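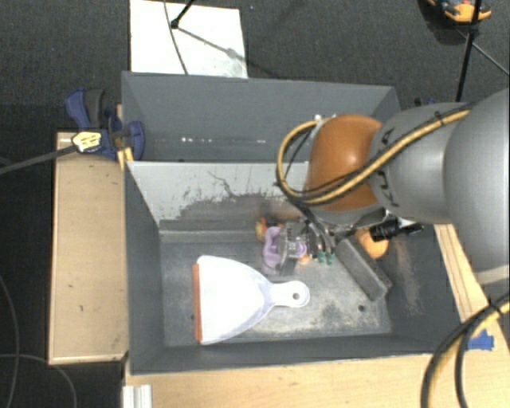
The picking cell at Zoken, with the bin clamped in place. Photo: Stilau

The 82 percent question

A robot learned to clear a bin from its own mistakes. How much it learned depends on who does the counting.

Ward Martens does not like the word "breakthrough," and he asked me twice not to use it. I had no plans to. I had read the paper on the train, and by the time I reached the Zoken lab I had more notes in the margin than the margin could hold.

The claim is easy to state. Take a robot arm, put it over a bin of mismatched household things, and let it try to pick them up. Most systems of this kind learn from the grasps that work and treat the failures as a simple no. The Zoken method, which the group calls Zaker, tries to get more out of a failed grasp. Did the fingers close on air? Did they hit the floor of the bin? Did the thing lift and then slip? Each kind of miss is scored in its own way, and the next attempt is picked with those scores in mind. After 2580 attempts, the paper says, the arm succeeded 82 percent of the time.

That last number has traveled well. It was in the headline when the lab announced the result in April, and it has been in nearly every account since. Few of them mention the baseline. The same arm with the same gripper, trained the ordinary way on the same number of tries, reached 73 percent. Nine points is a real gain if it holds up. It is also a good deal smaller than 82 sounds when it stands alone.

So does it hold up? I spent most of a day watching, and I came away thinking that it might, in this bin.

The bin is a fair place to start. It is a gray box with steep, slanted walls, scuffed and dusty, and the floor has dirt on it. I count that in the lab's favor. Too many grasping papers are done on a spotless tabletop under perfect light, with wooden blocks that could be picked up by a pair of barbecue tongs. A white dustpan lying flat is a much nastier problem. It is wide and low, and the handle is the only sensible place to grab it, if the fingers can get around it without jamming into the floor. A round orange object a short reach away asks for something else entirely. Martens is right that a method has to cope with both.

But the walls trouble me. Slanted sides tend to send things back toward the middle. An object that gets dropped or knocked can slide to a place where the arm can reach it again, and the next try may be easier through no skill of the robot's. A method that learns from failure will look good in a setup that forgives failure. I put this to Martens, who nodded before I had finished.

"The walls help everyone," he said. "They help the baseline too. We compare like with like."

He has a point, up to a point. The walls help both methods, but they need not help them equally. Zaker is built to try again in a smarter way after a miss. If the bin sets up the second try, Zaker may collect more of that gift. The only way to know is to run both methods with straight walls, or none, and the paper doesn't.

Then there is the matter of what counts as an attempt. In the main table, a grasp that slips and is retried within the same motion is logged once. The ordinary method makes no such retries. You have to read down to the second appendix to find this, and I had to read it three times to be sure. Counted separately, by the lab's own figures, the success rate comes to 77 percent. The nine points are now four.

Martens doesn't hide from this. He thinks the retry is part of the method and should be scored as part of it. A person fumbling for keys, he told me, doesn't count each fumble. Perhaps so, but a warehouse pays for time, and each fumble takes some. The paper reports no picks per hour for either method. When I asked for them he said they would be in the next version.

The outside check is thinner still. A second group, at Boersma, tried the code on its own arm and made 880 attempts with a different set of objects. They saw an improvement over their baseline, which is encouraging. They also left out every object that was flat, and those are the ones on which Zoken reports its largest gains. Nobody at either lab could give me a strong reason for the choice beyond a gripper that handled them badly.

What I find most convincing is a part of the paper that got no attention at all. The authors took 36 objects the arm had never met and looked at where it put its fingers on the very first try, before any chance to retry. The misses were better misses. The fingers came down closer to a workable spot, and they struck the floor less often. There is no big percentage attached to that section, only a plot and two cautious paragraphs. It is the one result that neither the walls nor the counting can easily explain away, and I wish the group had built the paper around it.

I said so over coffee. Martens laughed and said the reviewers had wanted a number.

Late in the afternoon he let me choose a run to watch from start to finish. It was slow. The arm went down, closed, came up with nothing, and shifted over slightly before going down again. On the third try it had hold of something. By the table in the paper that is one attempt and one success. In my notebook I wrote down three.

The lab plans to repeat the main test in a flat tray with low edges, using both ways of counting, and Martens says the data will be released whatever they show. I have asked for a copy.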